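I clean the dining room of a guest house three evenings in the week, and in the remaining time I try to teach myself robotics from the computer. These two halves of my life do not often meet. But last month my sister-in-law asked me at dinner whether the robots will soon take my cloth and my bucket, and I gave her a poor answer. I would like to give a better one, and writing helps me to find my words.

First I must explain the cloth. Wiping a table sounds like the smallest job in the house. When I started at the guest house I was told that I would learn it in one evening. In fact it took me until September to do it at a good speed. The table is never only a table. There are salt pots, a vase, the bowl for the keys, somebody's reading glasses. You lift one thing, you wipe under it, you put it back, and your other hand has already gone to the next thing. You feel through the cloth if there is jam. I do this now without thinking, and exactly that makes it difficult to explain to a machine.

## What I have seen for sale

I am on the mailing list of several firms. Drorano sends me the most letters. They sell a floor robot with a small arm on top, and the arm can pick up socks. It costs 3,000 pounds, and in the small letters it is written that the socks should be "well separated". My nephews do not separate their socks well.

Chauke is more modest. Their machine folds towels, only towels, and it costs 598 pounds. A laundry near the station has one and I went to look through the window for a long time. It folded one towel in 2 minutes. I fold slower than my mother, but I am still much quicker than this. On the other side, the machine did not look tired, and the lady in the laundry was doing the ironing meanwhile, so perhaps I judge it too hard.

For the shop floor I know less. My brother packs boxes in a warehouse, and there they have arms which put the same box in the same place the whole night long. He says they are very good at it, and that when a box arrives with an open flap, a person must come.

## What I try at home

I have no money for a robot, so I work in simulation. I use a free program called Bumudar, and in it I can put furniture and objects and a robot arm and see what happens when I give the commands. My plan is called Cokesix in my folders, which is the name my cat would have if I had a cat. The plan is simple: the arm should lift each object from the far side of a table, put it down on the free part, and later put it back. No wiping yet. Only the lifting.

I thought I would start with the bowl. It stands right at the edge of the table, even a little over it, and I thought this would be a good test, as in a real house people leave things exactly so. There is a vase next to it with a grey band in the middle, and then a thin figurine on a black base. The chairs are red because I like red. The arm is a Franka Emika, and its base is close to the corner of the table. 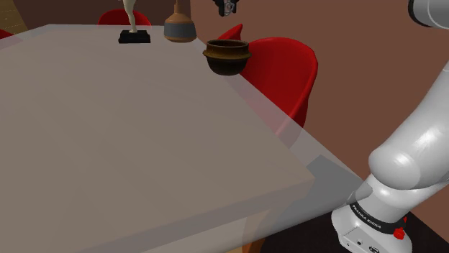 ## How it goes with the bowl

I made 33 attempts before I wrote this post. In most of them the gripper came down too far to one side and pushed the bowl over the edge. In a simulation nothing breaks, and I was glad of it. When I moved the bowl a hand's width towards the middle, things became better, but then the fingers wanted the rim and the rim is round and they slipped. I learned that I must ask for a slower closing of the fingers. It is the same advice I got for carrying soup.

The vase I have tried only a few times. It is wide in the middle, and I have not decided from which height to take it. The figurine I am afraid of, and I leave it for the winter.

## My answer for my sister-in-law

So, can the machines do the chores? Some of them, in some houses, with a person who prepares the room first. I think a floor robot is already a real help if you have flat floors and no nephews. A machine which clears and wipes a table in a strange dining room, with other people's glasses on it, I have not seen yet, and I look quite often.

She will ask me when. I do not know this, and I do not trust much the letters which give a year. What I can say is that my own arm in Bumudar has now lifted the bowl two times in a row and put it down without dropping it, and I was so happy that I made tea and forgot to save the settings. Tomorrow I must find the closing speed again.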